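January
By Rizwan Bhuiyan

Student robot team puts its faith in the egg

The robotics club at Stougaard College has spent most of the winter term teaching an arm to put an egg in a cup. The arm does not exist, at least in any sense that would let you shake hands with it, and neither does the egg. Both live in a simulator called Plarnik, which the club runs on the computers in the design block after lessons finish.

The exercise is the college's entry for the Skesoris Cup, a schools and colleges contest whose first round is judged entirely on screen. Teams send in their control program, the organisers run it 30 times with the objects moved a little each go, and the best entries are invited to try again on real equipment in Cuswood later in the year. Only 5 teams get that far.

Hưng Giáp, 17, who wrote most of the grasping code, is sure his team will be one of them. "We had it dropping everything in November," he said. "Now it's boring to watch, and boring is good."

I asked for the figures. The club's own log gives 40 practice runs in the last week before the holiday, but the column for results had been filled in by three different people using three different ideas of what counted as a success. One had ticked any run in which the arm touched the egg. Hưng conceded that this was generous.

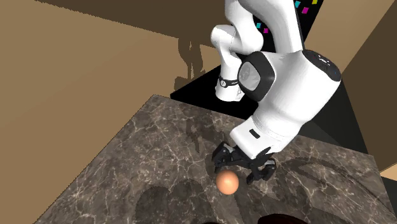
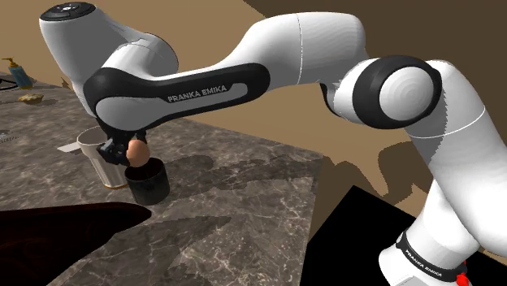
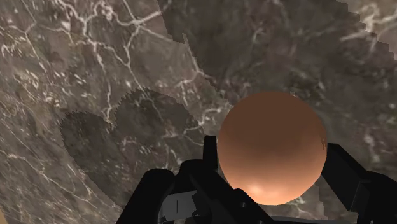 The egg and the arm in the team's simulated kitchen, with the gripper at close quarters in the last view.

What the score sheet will not measure is whether the egg would have survived. In the version the club has been using, the egg is a solid shape with a weight and a bit of friction. It cannot crack. The program could squeeze it as hard as the fingers allow and the software would record a perfectly good grip. Mirta Troncoso, who teaches physics at the college and looks after the club, was frank when I put this to her.

"It's an egg because an egg is a nice thing to have on a poster," she said. "As far as the maths goes it's a pebble. I've told them that and they've heard me, and then they go back to calling it the egg."

She would like the students to add a limit on gripping force and mark down any run that goes over it. The contest rules do not ask for one. With 2 weeks to go before the closing date, the team has voted to leave it until after the first round, which seems to me the wrong way round, though I can see why a group of teenagers with mock exams coming would choose it.

There is also the matter of what the program knows. At present it is handed the position of the egg and the cup directly by the simulator, so it never has to find anything. Hằng Cao, who joined in the autumn and has taken on the camera side, has been trying to change that. Her version has to work from rendered pictures, and shadows on the veined worktop keep confusing it. It does noticeably worse than Hưng's. It is also the only part of the project that resembles the problem a real arm in Cuswood would face, and it is not the part being entered.

"They're allowed to use the exact positions, so they will," she said. "I'd rather lose with mine, but it's a team."

None of this makes the work worthless. The students I spoke to could explain what every section of their program did, and Tùng Võ, who is 16 and had never written any code before September, took me through the bit that decides the angle of approach without once looking at his notes. That is more than I have had from some company demonstrations. The club costs the college very little, too. The computers were already there.

But the college's newsletter has announced that pupils have "built a kitchen robot", and that is simply wrong. They have written a promising program for a simulated arm that moves a simulated object it has been told how to find. The head's office said the wording would be looked at.

First-round results are sent to teams by email. Ms Troncoso said the club would carry on meeting at four o'clock whatever they say, and that the force limit was first on the list.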